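Ravent reopens pool table after cloth change

1 Dec 2018

The pool table in the back room at Ravent is open for play again after its cloth was replaced. The work was done by Dridel, the firm that has looked after the table since it was put in. The old felt had worn thin near the spot and was due for a change in July, but the job was put back twice while the right shade of green was on order. 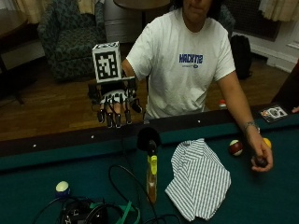 At the table, with striped and solid balls on the green felt.

The cushions were checked at the same time and left in place. The rails were taken off, cleaned and bolted back on, and the slate was leveled again before the new cloth was stretched. The job took 11 hours over two visits. Tables can be booked at the bar in slots of 14 to 60 minutes – no charge before 6 in the evening.

House rules have been put up on the wall. Chalk stays off the felt, and players should brush toward the foot of the table when they finish. Bottles and cloths are to be cleared before the break.

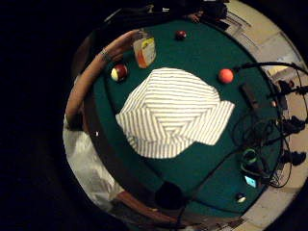 Ndung'u, asked about the new surface, said it plays faster than the old one and that players used to the slow side by the window will need a few frames to adjust. Rarkum, the winter league, starts its next round on the table this month.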